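28th March

Every spring the caravan shops fill up with things in tubs, bags and bottles that promise to deal with damp. I've bought most of them over the years, and I'd like some of that money back. What follows is what I do now with our tourer, which lives on a storage pitch at Nellard from the end of the season until April. Some of it costs nothing, and I trust that part the most.

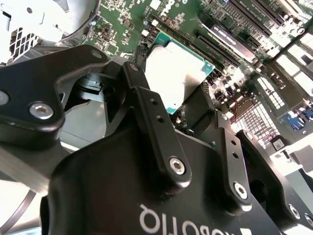 *Yupanqui*

## Find out which sort of damp you have

Damp in a caravan is either water getting in or water that was already inside settling on something cold. The adverts treat them as the same thing. If a window streams on a frosty morning and the wallboard under it feels firm, you've got condensation. If the board gives when you press it with a thumb, or the wallpaper has a ripple that wasn't there in autumn, you've got a leak, and no tub of crystals is going to help you.

Press along the bottom corners, under the front window, inside the lockers and round the rooflight. Use your thumb, not a screwdriver. Write down anything soft and mark it with a bit of masking tape so you can find it again.

A cheap pin meter is fine for comparing one spot with another in the same van on the same day. I wouldn't believe the actual number. Mine gave me two quite different readings on the same bit of board, with the pins moved by the width of a finger.

## Crystal tubs

They do collect water, I'll give them that. You can see it slopping about in the bottom and feel pleased with yourself. What you can't see is how much of it came from outside through the vents, which have to stay open. A caravan has fixed vents for good reason and a tub of crystals is trying to dry out the whole of the storage yard.

I put four Prusdale tubs in one winter, one in each corner, and left the van without any the next. The seats smelt the same both springs. I now use one tub only, inside the wardrobe with the door shut, where it has a small space to work on. Stand it in a washing-up bowl. The liquid is salty and horrid and it marks carpet for good.

Never block the fixed vents to "help" the tub along. I've seen that suggested more than once and it's bad advice.

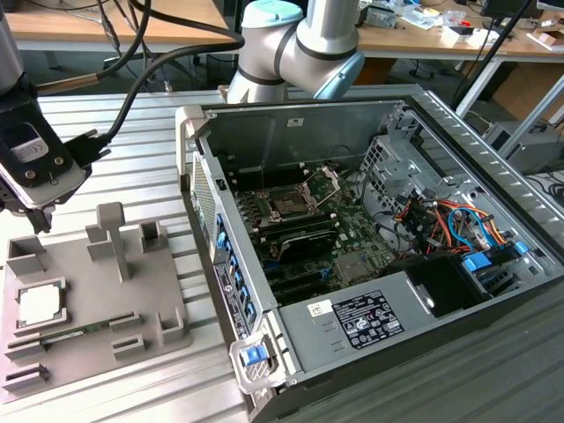 ## Electric dehumidifiers

A proper one works, if you have mains power where the van is stored and you're there to keep an eye on it. We don't and we aren't. I paid £161 for one, carried it out to Nellard and back a few times, and it now dries washing in the spare room, a job it does very well.

If yours is on the drive, run it for 90 minutes with the windows shut after a wet trip, then empty the tank and open everything up. I'm not convinced that leaving it on all winter does the van any good. It will go on pulling air through the vents for as long as you go on paying.

The little rechargeable ones that hang in a cupboard are a waste of a cupboard.

## The free things

- Stand the seat cushions on edge, away from the walls. Better still, take them home.
- Prop open every locker, the fridge and the washroom door. A rolled tea towel holds the fridge well enough.
- Drain the water system, leave the taps open and take the shower head out of its clip.
- Take out bedding, towels, maps, tea bags and that half bag of flour.
- Pick a dry, breezy day and open the windows for as long as you can bear to sit there.

Wipe the window rubbers with plain water and dry them. I've tried two sprays that claim to "feed" rubber and couldn't tell the treated side from the untreated one by spring, apart from the dust stuck to the treated side.
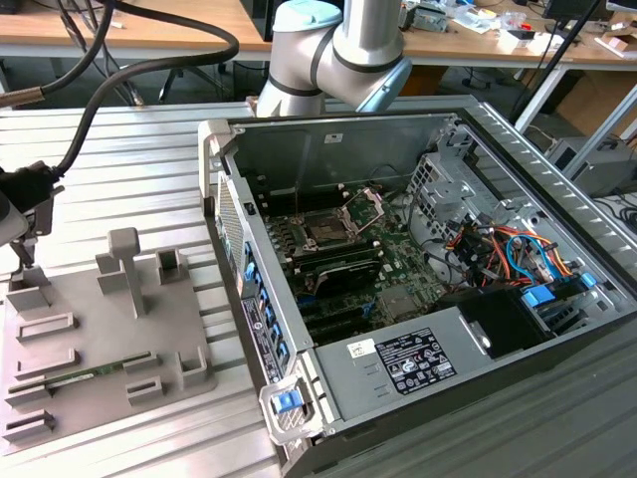

*Tower case on its side on the bench, with the arm above it.*

## Sealant, and when to leave it alone

A tube of sealant smeared over an awning rail is the most common repair I see, and it's nearly always on top of the old stuff. Water runs along behind it and comes out somewhere else. If the joint has failed, the rail has to come off, the old sealant has to be scraped away and the whole length bedded again. I've done it on a short piece. I'd pay someone for a long one, and I'd ask to see the rail while it was off.

Clear tape is all right as a stopgap on a cracked rooflight. Clean the plastic first, and put a note on the calendar to replace it.

Covers I remain doubtful about. A loose one rubs in the wind and takes the shine off the corners, and a tight one is a misery to get on in the rain.
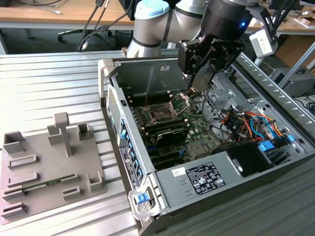
One reader at Cukolcombe wrote to tell me I'm too hard on the tubs. Their van sits under trees, gets no sun from autumn onwards, and had black spots on the ceiling every year until they put a tub in each end. They also admitted to having moved the cushions out that same winter. I'd want to see a year with the tubs and the cushions both in before I bought any more, but they say they're not risking it, and it's their ceiling.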